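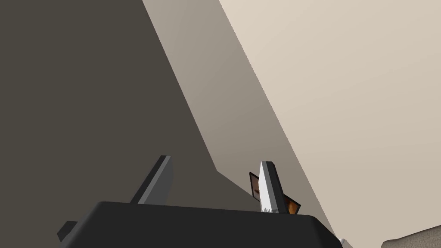
About Jeddale

Jeddale is a small company for gripper testing. We started after a failure. In June, at our former employer Nowakowski, a gripper opened during a short loss of power and dropped a part of 2 kg next to an operator. No person was hurt, but the line stood still for 45 minutes and the first report said only "operator error". We did not agree with this.

The real fault was in the restart routine – after a reset, it sent the open command before it checked the load. We repeated it in simulation 563 times, and the part fell in 83 of these runs.

Today we do the same work for other firms. Our simulation tool is called Skultier, and Paren is our public list of faults, where we also write our own mistakes. If your gripper has dropped something, please write to us before you change the settings.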